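Grustent Preserving Pan, 16 pint
Item 1065
£77.00
In stock at Prundusthorpe
Page updated March 20, 2019

A wide, heavy, old-fashioned sort of pan for jam, marmalade, chutney and anything else that needs a good long bubble and plenty of room to do it in. Stainless steel, with a thick base, a swing handle over the top and a second small handle at the back for tipping.

Add to basket
Save for later

We have sold preserving pans of one sort or another for as long as we have had the shop, and this is the one we keep coming back to. We did go off it for a season, when the makers changed the handle and we thought the new one was a bit thin on the hand, but they have since gone back to the thicker grip and we were very happy to put it back on the shelf. If you bought one from us with the thin handle and have been cursing it ever since, do write in, as the new handle fits the old lugs and we can order them separately.

The first thing people say when they pick it up is that it's heavy, and so it is. All the weight is in the bottom, where you want it, because jam catches on a thin pan the minute you turn round to see who is at the door. The sides are lighter, and they slope outwards as they go up, so that the top is a good deal wider than the base. That slope is the whole point of a preserving pan really. The steam gets away quickly, the fruit reaches its set sooner, and you end up with a brighter colour and a fresher taste than you'd get from boiling the same fruit for an age in a tall stockpot. (You can make jam in a stockpot! Plenty of people do, and we've eaten it and enjoyed it. But once you've used a proper wide pan it is hard to go back.)

Inside there are measuring marks pressed into the steel, in pints on one side and litres on the other. They are pressed and not printed, so they won't scrub off, and they're very useful for chutney, where so many recipes tell you to cook until reduced by half and leave you squinting at a brown line and guessing. Please remember that you never want to fill it to the top mark with jam. Half full before the sugar goes in is plenty, and a little under is better still with strawberries, which froth up like anything.

The swing handle stands up by itself when you lift it to the middle and will lie flat on either side when you let it down. Keep it upright over a gas ring, or it will get hot enough to make you shout. The little handle at the back is for steadying the pan while you pour or ladle, and we'd ask you not to lift a full pan by that one alone, however strong you are. It's riveted on well but it wasn't made for it.

What it works on

Gas, electric plates, ceramic and induction. It's also quite happy on the hot plate of a range cooker, though do check the width of the base against your plate before you order, and ring us if you aren't sure. On induction some hobs grumble at a pan this wide and will only heat the middle. If yours is like that, go gently at the start and stir more than you think you need to. It can go in the dishwasher if you have one big enough to take it. We don't, so ours has always been washed in the sink, or in the bath on one memorable occasion after a very sticky plum chutney.

A word about marmalade

Most of these pans go out of the door in the cold months, when the bitter oranges come in, and then again in July when everybody's currant bushes go mad at once. For marmalade we like to simmer the fruit whole with a lid on, and as the pan doesn't come with a lid we lay a big baking tray across the top, which does the job very well. Once the oranges are soft enough to squash with a spoon, take them out, cut them up as fine or as coarse as you please, tie the pips in muslin and put the lot back in with the sugar. Warm the sugar in a low oven beforehand if you can be bothered. It dissolves more quickly and the pan doesn't go off the boil.

Then turn it up and let it really roll. Start testing early, on a saucer that has been in the freezer, and take the pan off the heat every time you test. More marmalade is spoiled by being boiled on the stove while its maker stands over a saucer than by any other means we know of. When it wrinkles, leave it to stand for a little while before you pot it, so the peel doesn't all float up to the top of the jar. 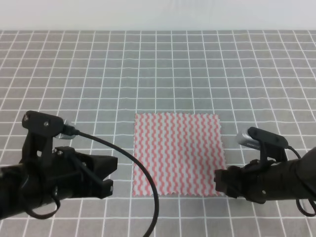
Bustos

Dressing the jars is the part I look forward to most, and I'm always being asked in the shop how to do it nicely without a lot of fuss. A square of thin cotton with a pinked edge is all you need, popped over the lid and held on with a rubber band or a bit of string. I'm very fond of a coral and white wavy stripe for apricot or rhubarb, it looks so cheerful on the shelf. If you want to cut your own, any worn shirt or old pillowcase will do, and the pinking keeps the edge from fraying too badly. Put your cloth on when the jars are quite cold and wiped clean, or you'll have sticky fingerprints all over it.

The cloth is only for show, mind you. It's the lid underneath that keeps your jam. Use new lids each year if you can, put them on while the jam is still very hot, and don't be tempted to peep. Jars can be used over and over provided they have no chips in the rim, but lids do tire, and a tired lid is how you come to open your best raspberry and find it wearing a grey fur coat.

And do label them as you go! I know it seems silly when the whole kitchen smells of blackcurrants and you couldn't possibly forget what's in them. But damson and blackcurrant look very much alike by winter, and so do mango chutney and marrow, and there has been disappointment at our table more than once.

Looking after your pan

Before the first use, wash it in hot soapy water and dry it well. There is sometimes a trace of polish left from the making, and you don't want that in your jelly.

You may see rainbow colours on the inside after a while, or a chalky bloom if your water is hard as ours is. Neither does any harm. A splash of vinegar and a wipe with a soft cloth will see them off. For burnt-on sugar, fill the pan with water to just over the burnt patch, bring it slowly to a simmer and then leave it alone until morning. It will nearly always lift away by itself. Steel wool will get it off too, but it leaves scratches, and the next batch will catch in the same place.

It's fine to cook vinegary things in it, such as piccalilli and pickled beetroot, and you needn't rush to empty it as you would with an old brass or copper pan. We wouldn't leave salted vegetables standing in it overnight, though, as salt sitting on cold steel can pit it. Use a bowl for that.

Other things people buy with it

The Nenmont jam funnel, with the wide neck, fits ordinary jam jars and the larger pickle jars too. We used to stock a plastic one as well and have given it up, as it went wobbly in the heat.

The Nenmont long spoon is beech, with one flat corner for getting into the join where the side of the pan meets the bottom. Wooden spoons do hold the smell of chutney, so it is worth having one for sweet and one for savoury if you've room in the drawer.

Muslin is sold by the length from the counter, and we will post it folded in with your pan at no extra charge for carriage.

Sugar thermometers are out of stock at the moment. We've had some trouble with the clip on the old ones and are trying a different maker.

Postage and collection

We pack each pan in its own box with a good deal of paper round it, and it goes by carrier, who will want somebody in to take it. Please tell us if there is a porch or a shed where it can be left. You're welcome to collect from the shop at Prundusthorpe instead and save the carriage. Do give us a ring first, so that we can bring one through from the store at the back and have it ready for you. There's parking in the yard, but the gate is narrow, so larger vans are better left on the road.

Guarantee

The pan is guaranteed for 3 years against faults in the making, and that includes the rivets and both handles. Scratches, burning and being dropped on the back step aren't covered, though we can often help with a bent handle if you bring it in. Keep your receipt somewhere safe, or simply tell us the name it was ordered under.

If it isn't what you hoped for, send it back unused and in its box and we'll refund the price of the pan. We do ask that it truly is unused. We've had one come back smelling strongly of onions.

Out of stock elsewhere on the site: lids for the smaller Grustent stockpot, expected with the next delivery. Please email if you'd like one put by.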